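Monday, started 8:40, cabinet session

Well, we lost most of the morning, so I'm writing it down properly while I still remember the order of things. Ruoxi, this is mainly for you, but Nabila was there for all of it and may want to correct me.

We were running the open-and-fetch routine with the hand-held grippers. The first 80 takes went in nicely and everyone was cheerful. Then the right gripper began losing its pose. It didn't drop out altogether (I'd have caught that straight away!), it slid, a little more with each take, until the replay had the jaw sitting 8 cm inside the cabinet door. The log shows the first bad jump at sample 1397 of take 81, and the status light stayed green the whole time, which is the part that bothers me most.

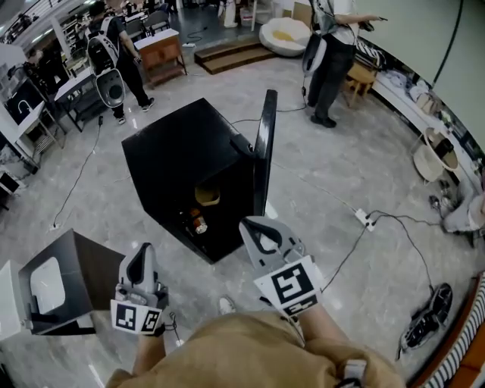

My first thought was the Cunitz sync box, because it's always my first thought, and I spent far too long restarting it. Nabila very patiently let me finish and then suggested we check the marker card on the right gripper. She was right, bless her. One of the mounting screws had backed out and the card could tilt by a few degrees when you pushed on the corner. You couldn't tell by looking at it, only by touching it. So the tracker was reading the card perfectly well and the card was lying to it.

What we did: took the card off, cleaned the threads, put it back with thread lock, and ran the Brakix calibration again from scratch. Error came back to where it was last week. I also checked the left gripper while I had the driver out, and its tiles are solid.

Takes 81 onward are marked bad, over 100 of them once you count the short ones. Please don't try to rescue them with an offset, Ruoxi, I know you'll be tempted. The tilt wasn't constant and I don't trust any of it.

One more thing, a safety matter. I caught my foot on a cable while backing away from the cabinet and only just stayed upright. No harm done, but we have cords across the floor and we all walk backward in this task with our eyes on our hands. I'd like them taped down or moved before the next session. Nabila thinks there are floor covers in the Ekcombe cupboard.

Still to do: wiggle test on both cards before every batch, and ask Fu whether the software can warn us when the pose drifts but the marker is still in view.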